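비닐 포장재 분리배출 실태 조사 보고서

3조: 세타레 살레히, 쉐리화, 하프 리스

1. 조사 동기
기숙사 분리수거장에는 비닐 전용 수거함이 있지만 일반 쓰레기봉투에서도 비닐이 자주 나온다. 우리 조는 학생들이 배출 기준을 몰라서 그런 것인지, 알면서도 번거로워서 그런 것인지 알아보기로 했다.

2. 조사 방법
6월에 기숙사 2개 동에서 설문을 실시하였다. 문항은 9개이며 배출 기준에 대한 지식, 평소 습관, 수거함 위치에 대한 의견을 물었다. 설문이 끝난 뒤 층별로 학생 5명을 따로 면담하였다. 설문지 인쇄비로 3,000원을 사용하였다.
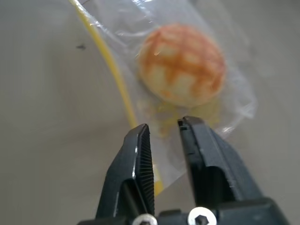
3. 조사 결과
가장 많이 틀린 문항은 음식물이 묻은 비닐의 처리 방법이었다. 헹구지 않고 수거함에 넣어도 된다고 답한 학생이 많았고, 과자 봉지를 일반 쓰레기로 알고 있는 경우도 있었다. 면담에서는 방에 싱크대가 없어 씻기 불편하다는 의견이 반복해서 나왔다. 수거함이 1층에만 있어 한꺼번에 모아서 버린다는 학생도 있었다.

4. 논의
기준을 모르는 학생과 시설이 불편한 학생이 섞여 있어 안내문만으로는 부족해 보인다. 세탁실 옆 개수대에 비닐을 헹굴 자리를 정해 두고, 층마다 작은 수거함을 놓는 방법을 제안한다. 수거함 안내문에는 영어와 중국어도 함께 적는 것이 좋겠다.

5. 한계점
방학 직전에 조사하여 퇴실한 학생의 응답을 받지 못했다. 실제 배출량도 재지 않았다. 2학기에 저울을 빌려 층별 무게를 측정할 계획이다.

제출일: 2025년 8월 20일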